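Visit to the Clallier open day, 7/16/22

My wife and I are preparing a small guest house, with a garden where people can eat in the evening, and we hope to open it in January. For this reason I went to the open day of Clallier, a maker of tableware and home textiles in the town of Bruston. I write down my impressions for other small owners who ask themselves if the trip is worth it.

The factory is 200 miles from our home, so I left very early. The road is good until Plalteck, and after that it becomes narrow and one must be patient behind the trucks. I advise you to take coffee before Plalteck, for I did not find an open café later. Parking was free, in a field across from the main gate. At the entrance they gave me a paper badge, a map and a ticket for lunch. The visitors were divided into groups of 30, and my group was the second of the morning.

We began in the molding hall. It is noisy and we had to wear ear protection, so the guide spoke to us before the door and not inside. She explained that the color is mixed into the plastic grains before they are melted. When they change from a dark color to a light one, the first pieces are always bad and must be ground again. She said that yellow is the most difficult, as every small dirt can be seen in it. I had never thought about this. 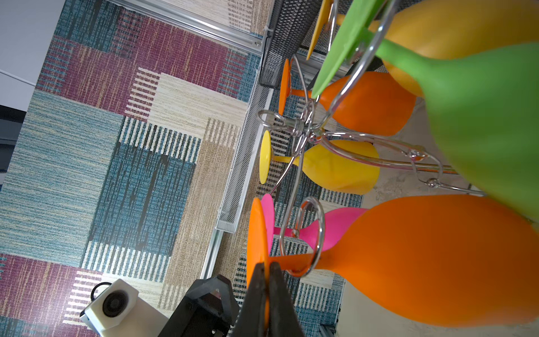

After the molding hall we passed through the packing room, which I found more interesting than I expected. Every box is closed by hand. A lady at the last table let us try to fold the cardboard separators, and I must confess that mine came apart two times. She was very kind about it. On the wall was a board with the orders of the week, and I saw that one hotel had asked for 594 pieces of the same bowl. Our own order will look very modest beside it!

Small buyers were received in the building behind the packing room, and there I could ask my questions. The minimum order is 6 pieces of each color, and you can mix the colors freely after that. Delivery takes three weeks in summer and is shorter in winter. They do not take back opened boxes. I asked if the price is better when two guest houses buy together, and the answer was yes, but only with one delivery address.
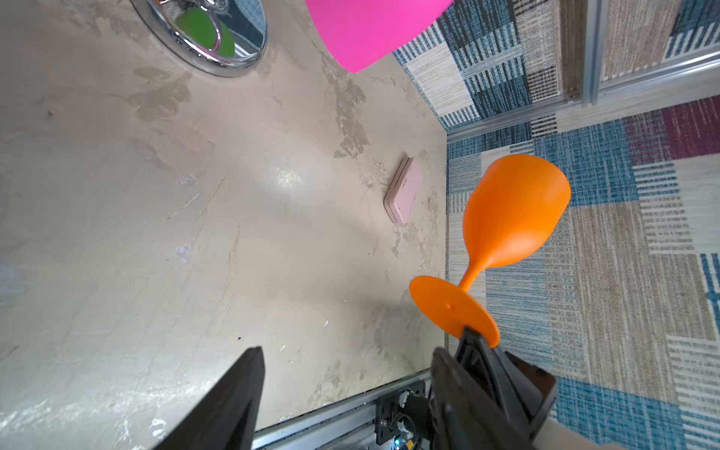

For a garden table I have always preferred plastic to glass, after an evening when we had to look for small pieces in the grass with a flashlight. My wife does not agree fully, and she says that wine in plastic tastes sad. I think the shape helps a lot. The orange goblet has a real stem, a flat round foot and a large rounded cup, like a proper wine glass, and the surface shines a little. With a nice tablecloth I believe that guests will accept it. We will take two colors to begin with and see what is asked for.

Lunch was served in the canteen of the workers. There was lentil soup, bread, cold chicken and a plum cake. The soup was excellent and I went back for a second plate. I sat with a couple who run a campsite, and they told me that they buy their blankets from Bezerra, a weaving company whose shop is near the old bridge in Bruston. They said that the quality is good but that one must check the seams before paying. I wrote this in my notebook.

In the afternoon one could choose between a talk about recycling and the textile rooms. I chose the textiles, as we still have four bedrooms without curtains. 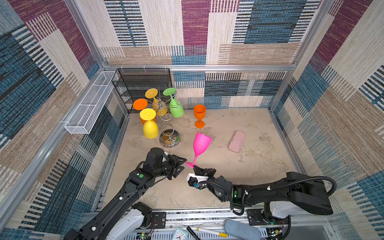

The textile guide was an older gentleman who speaks slowly and very clearly, and I was thankful for this. He explained how to wash heavy cotton without losing the size: cold water, little soap, and never the dryer. He also showed us how to find the direction of the thread before cutting, by pulling gently on both sides of the cloth. I bought five yards of a blue striped cotton from the remnants basket. It was cheap, and my wife liked it more than everything else I brought home.

Before leaving town I stopped at the Bezerra shop. It was already closed, so I can say nothing about the blankets. If you go, please visit it first and the factory after. The open day ends at four, but the remnants basket was almost empty by three.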